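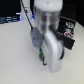

I went back to the Stokbridge open bench last week because three members had asked whether the club should put money toward a teaching setup of our own, and I said I would report fairly. I'll try. The pitch, as most of you have heard by now, is that you no longer program the arm. You show it the job, either by taking hold of the wrist and walking it through the motion or by driving it from a second set of controls, and it learns from your examples. What you get to look at while this is going on is a white gripper hanging just above a bare pale tabletop, with a thin black cable running down to a flat grey bracket on its left and a bit of green electronics peeking out beside the housing. I spent a good part of the afternoon thinking about that cable. Every time you guide an arm by hand, you are also guiding whatever is strapped to it, and I have yet to see a brochure that mentions strain relief.

Hatsue Kamata ran the session and ran it well. She had us each record demonstrations of the same small job, picking up a plastic cap and setting it down in a tray, and she was frank that 50 was the least she would bother training on. Fine. But 50 demonstrations of one motion is a fair chunk of an afternoon, and at the end of it you own one motion. A fixture and a few saved waypoints would have had the same cap in the same tray before morning tea. When I said so, the answer was that waypoints fall over when the cap moves. True enough, and I'd be more impressed if the trained version had coped better when we moved it. It succeeded on 69 per cent of tries, by Hatsue's own tally, with the cap never straying more than a hand's width from where we had been putting it.

There was some argument about hand guiding versus remote. I found hand guiding easier on the brain and harder on the shoulders, and my forearm kept getting between me and the thing I was trying to see. Remote was tidier, but there's a lag, and almost everybody closed the gripper too early on their first go. Those early closes all went into the recording unless someone spoke up. Two people's data got thrown out entirely for being "inconsistent", which I took to mean they did the job the way people do jobs.

The Kornach software was pleasant to use, I'll give it that. Big buttons, sensible colours, and you can play back a bad take and delete it. What it won't do is tell you which of your takes taught the arm its bad habit. Ours learned to hesitate over the tray, a habit I'm fairly sure it got from me.

So, the money. My vote is to hold off until January and see whether Uniyal follows through on the loan kit they've been talking up. If it comes, we should try it on a job a member needs done (the Kuna feeder trays would be a good test, as they are fiddly and no two sit quite the same) and keep a record of the hours spent demonstrating alongside the hours saved. I'd want both figures in front of me before putting my hand up.

Hatsue is happy to run another session if there's interest. Bring closed shoes and something to eat, as the kitchen was locked when I was there. Names to me by email, please, and let me know if you'd prefer hand guiding or remote so we can split the bench time - last time we all queued for the same controls.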